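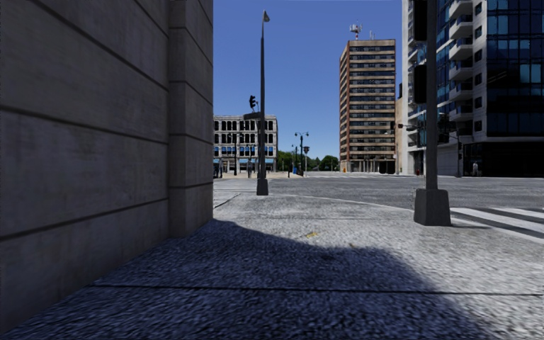
Can a machine do the housework yet?

Parts of it. Machines wash clothes and dishes well once a person has loaded them, and small wheeled machines vacuum floors that have been cleared first. Folding, tidying, wiping down a kitchen, and putting things away are still done by people in nearly every home, and the same is true of many small jobs on the shop floor.

CHAPTER 6
Chores and Machines

In this chapter you will learn
how to break a chore into steps that can be studied one at a time
why a job that is easy for a person may be hard for a machine
how homes and shop floors differ as places for machines to work
how to read a claim about what a machine can do

Key terms: chore, task, step, structured setting, handover, intervention, cycle time, success rate

6.1 What counts as doing a chore

Most people would say that a washing machine does the laundry. Think about what happens on laundry day, though, and the washing machine takes up a small part of the list. Someone gathers the clothes from several rooms. Someone checks the pockets, sorts the colors, and reads the label on the one sweater that might shrink. The clothes go in, the soap goes in, and a setting is picked. Then the machine works alone for a while. After that the clothes have to be moved, dried, folded or hung, and carried back to the right drawers.

In this book a chore is the whole job, from the moment it needs doing to the moment it no longer does. A task is one part of the chore that could be handed to a different worker. A step is a single action within a task, such as picking up a sock or turning a dial.

Keeping these three words apart will save you trouble later. When a news story says a machine can do the laundry, it may mean the chore, one task, or a single step done under good lighting on a clear table.

The point where work passes from one worker to another is called a handover. The worker on either side may be a person or a machine. Handovers take time, and they are where many mistakes happen. A dishwasher cannot fix a bowl that was put in facing the wrong way.

6.2 The stockroom at Dostance

Dostance sells kitchen goods and small hardware from one large store with a stockroom behind it. The stockroom manager, Tiruwork Mekonnen, was asked by the owner to find out which jobs in the building a machine could take over. She began by keeping a log of what her own crew did. Over one month the log reached 2,227 entries, each a single task with a start time and an end time.

Her first finding was about length. Most of the tasks were short. Workers broke down a box, moved a pallet out of the way, put a returned item back on its shelf, swept up after a spill, or looked for a missing label. Few of these jobs had a name before the log was started, and none appeared in anyone's job description.

Her second finding was about order. The tasks did not come in a fixed sequence. A worker on the way to do one thing would often stop and do another, then go back. Raed Saliba, who ran the morning shift, described it this way in his notes: "I can tell a new hire what to do in an hour. Telling them when to do it takes most of a season."

Mekonnen then sorted the log into two piles. The first held tasks where the object, the place, and the motion were nearly the same each time. The second held everything else. The first pile was the smaller one. It included wrapping full pallets, moving closed cartons from the dock to a marked lane, and scrubbing the long center aisle after closing.

Dostance bought a floor scrubber and a pallet wrapper. Both are still in use. The store also held a trial of a machine arm, made by a firm called Ledik, for putting returned goods back in bins. That trial is the subject of the next section.

6.3 A trial, read carefully

The Ledik arm stood at a fixed station. A worker placed returned goods on a tray, and the arm picked up each item and set it in a bin. The trial covered 300 items. Walid Hakim, an engineer hired by the store to watch the trial, wrote down four things for each item: whether it ended up in the correct bin, how long it took, whether a person had to step in, and what kind of item it was.

The time for one item, from pickup to release, is the cycle time. The share of items handled correctly is the success rate. An occasion when a person steps in is an intervention.

Hakim's report made a point that students should remember. Success rate and interventions have to be read together. If a worker straightens an item on the tray and the arm then places it correctly, a careless count will show a success and nothing else. Hakim counted these cases separately. Boxed goods gave little trouble. Soft packs, long thin tools, and anything in a loose plastic bag accounted for most of the interventions.

The arm was slower than an experienced worker, but that mattered less than the store had expected -- returns could be run after closing, when speed was not important. The greater difficulty was that someone had to stay nearby. Roughly 2 interventions an hour does not sound like much. It is enough to keep a person from going to do something else at the far end of the building.

Dostance did not keep the arm. In her summary, Mekonnen wrote that she would look at the question again when the trays could be left alone for a full evening.

6.4 Why the home is harder

A stockroom can be changed to suit a machine. Lanes can be painted, shelves can be spaced evenly, and suppliers can be asked to put labels on the same side of every carton. A place arranged this way is called a structured setting.

Homes are rarely arranged for machines, and most people would not want to live in one that was. Chairs get moved. A bag is left in the hall. The same cup may be clean and ready for use, half full, or waiting to be washed, and the difference matters a great deal to the person who was drinking from it.

Objects in a home also vary in how they need to be held. A shirt has no fixed shape. A glass will break if gripped too hard and will slip if gripped too lightly. A drawer may stick in humid weather. People adjust to all of this by touch and seldom notice that they are doing it.

Then there is the matter of preference. Two households may own the same towels and fold them differently, and both will say theirs is the right way. Rania Sayegh, a housekeeper who trained new staff at the Clirnach guesthouse for many years, kept a card for each room with notes on how its long-term guest liked things left. A machine working in that house would need the information on the cards, and it would also need to know when a guest had changed their mind.

Safety is different too. On a shop floor, a large machine can be fenced off, and the people near it can be trained. In a home there may be a toddler, a dog, or a visitor who has never seen the machine before. A household machine strong enough to lift a full laundry basket has to be designed with all of them in mind.

6.5 Reading a claim

Manufacturers, reporters, and shop owners all make statements about what machines can do. Before you accept one, find out the following.

Which chore, task, or step is meant.
Where the work was done, and who prepared the place.
How many tries there were, and whether all of them were reported.
How often a person stepped in, and what the person did.
What happened to the items the machine could not handle.

A short video usually answers the first of these and leaves out the rest. A written report like Hakim's may answer all of them.

Before you read on

Choose a chore you did this week. Write down every step, including walking from one place to another and looking for things. Mark each handover. Then underline the steps that were the same as the last time you did the chore. Keep your list, as you will use it again with the cost tables in Section 6.7.

6.6 Steps, tasks, and time

We start with the simplest case, a task in which every step takes the same amount of time whenever it is done. Wrapping a pallet comes close to this. The worker or machine begins with a full pallet, passes the film around it a set number of times, cuts the film, and stops. The time for the whole task is the sum of the times for its steps, and the only thing left to measure is how long the pallet waits before someone comes to move it.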